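# What the arm costs after you've bought the arm

I went to Stilovo in August with a notebook and one question: what should a small workshop set aside if it wants a robot on the bench by next year?

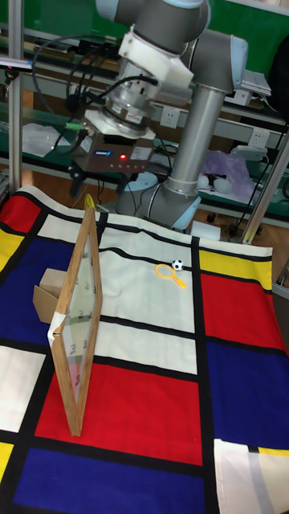

Davoud Rashti told me I was asking it the wrong way round. Price the gripper and the table first, he said, and see what's left for the arm, and if the answer makes you wince then you've saved yourself a phone call.

I'd done the opposite, of course. My own budget (back of an envelope, train to Gimville) had one enormous figure for the arm and then a sad little line reading "bits". Bits! By lunchtime the bits had a page to themselves. Cables, and spare cables. Posts to fix things to. Fingers for the gripper, which wear, and which you'll want in more than one shape once you've watched it try to deal with a picture frame and a little football on the same tablecloth.

The objects are the cheap part, happily. A toy magnifying glass costs next to nothing and is a proper test of a gripper, being thin and lying flat. Davoud's advice was to put £33 aside for toy shops and keep the receipts.

Then there's the bench. I'd assumed ours would do, but we share it with two people who glue things, so I've now pencilled in £2,000 for a table of its own, plus power where we need it. Two quotes so far. Mathebula came back in 17 days with everything itemised, delivery included. Stever were quicker and much vaguer, and "installation support" could mean anything from a week on site to a PDF.

Ákos Nyitrai, who'll be signing for all this, wants to know about year two. Fair enough! Servicing, software renewals, somebody's time to look after it. I've asked both firms for those figures in writing, and I'm leaving the envelope at home when I go back to Gimville.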